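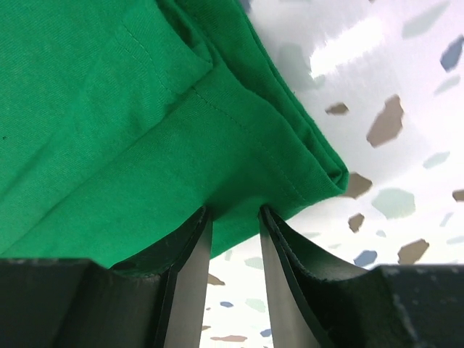

Katel Textile Reuse Program
Progress report to the Sarmiento Fund, May 2019

1. Collection
All 11 collection points are operating. The Bikis depot was commissioned in January and now takes the overflow from the two northern routes. Intake has averaged around 400 kg a week, against a budgeted 350.

2. Sorting
Garments are graded on arrival as resale, fibre recovery or wiping cloth. Cotton knits remain the largest category by weight. Sieglinde Ackermann revised the grading sheet to separate pure cotton from blends, as the fibre buyer rejects mixed bales. Four bales were returned before the change; none has been returned under the new sheet.

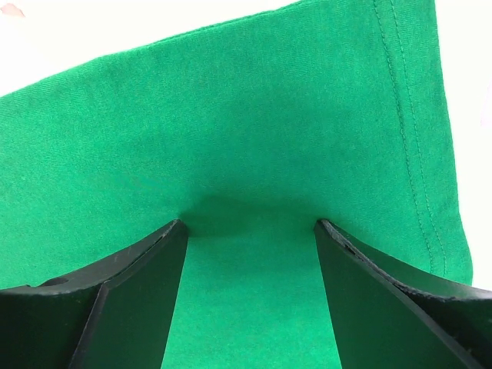

Green knit fabric, fine jersey texture.

3. Equipment
The second-hand baler supplied by Zekgate required a new hydraulic seal and was out of service for 28 days. Baling was moved to the evening shift at Bikis during that period. Repair costs were met from contingency — no variation to the grant is sought.

4. Staffing
Nicanor Robles has replaced Julián Escobar as route supervisor. One part-time sorting position is vacant and will be readvertised at the same classification.

5. Next period
Work will centre on moisture testing of stored bales, a colour-sorting trial for white and dark cottons, and renewal of the depot licence. The licence application is with the council. Moisture readings will be attached to the next report.

Prepared by Emiliano Ojeda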